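Gripper notebook, bench 2, May

Tuesday, afternoon session

Purpose: decide between the two pad sets for the hand-held grippers before the next batch of recordings. Set A is the Venter pad, flat, hard backing. Set B is the Clindumholm pad, same footprint, softer backing. Same jaws and same cables for both. Logging through the Zitura controller at 25 Hz, firmware unchanged from last week.

Nosipho Nkuna on the grippers for all trials. I ran the log and reset the objects.

Cable loops were left long on both sides. With the shorter run we had a pull on the wrist at full reach, and it showed up in the jaw position trace as a slow drift. Soap dish in the middle of the table as the first object, clear box behind it.
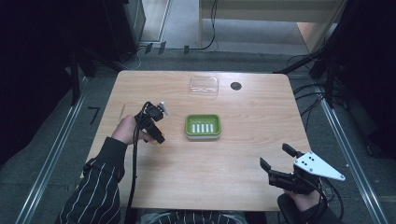 Trial order

Dish first, clear plastic second, rounded object last. Each object was picked up, held, passed across to the other gripper and set down. Jaw command limited to 36 percent for the dish. At full command the softer pad wraps over the rim and the release is late.

Dish, set A: clean pickup on the long side. Slides a little when gripped at a corner. Set B: no slide at the corner, but the pad creeps under load and the closed position reads different at the end of a hold than at the start. Needs a correction in the log or a stiffer backing.

Clear plastic: both sets fine on the edge, both poor on the flat. The wrist camera is the weak point. Glare off the top washes out the edge and the Humuvness tracker loses it. Moving the plastic closer to the far side of the table did not help.

Rounded object: set A has a small contact patch and the thing rotates if taken off center. Taken across the middle it stays put with the ends clear of the pad on both sides. Set B not run yet — swap takes too long to fit in before the room is needed.

Pad faces pick up dust. The view from the second gripper is good enough to check them without taking the tool apart, so I am adding that to the start of each session.
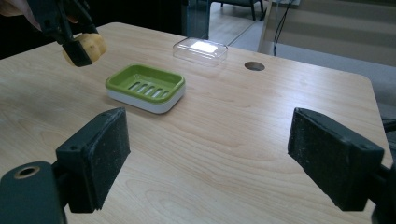 Does the pad dust change the grip enough to matter for the comparison?

For the dish, it does not show above the noise in the jaw trace. For smooth plastic it probably does, so wipe both pads before every clear plastic trial and note it in the log.

Open items

Jaw zero on the left gripper is off by 2 counts after a restart. Repeatable. Rezero by hand until the controller side is fixed.

Log buffer set to 500 samples, which clips the longer holds. Raise it before running set B again.

Try a lower lamp position for the clear plastic. If the tracker still drops out, put tape on one edge and move on.

Set B on the rounded object is first up next session.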